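Kurnunix Project – Progress Report, Open Day at Jirkness
20 August 2019

Two-arm robot in the utility room, with one gripper at the sink cabinet.
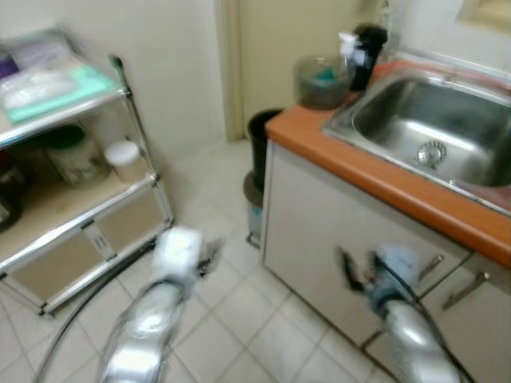
Visitors and program
The open day was held at the Jirkness site as planned in the June work plan. We had 23 visitors, including a group from Eltomel. They came through in small groups, with roughly 12 minutes for each. Hanna Szczepańska led the demonstration and took questions.

Tasks covered
The work centered on cabinet doors with bar handles and on moving between the shelving cart and the sink in a small tiled room. Most questions were about speed and about cables on the floor – both are on our list.

Spending
Travel and catering stayed within budget. The Kozłowski invoice for the spare gripper fingers is still open.

Next period
We will repeat the door task in a second room and send the test log with the next report.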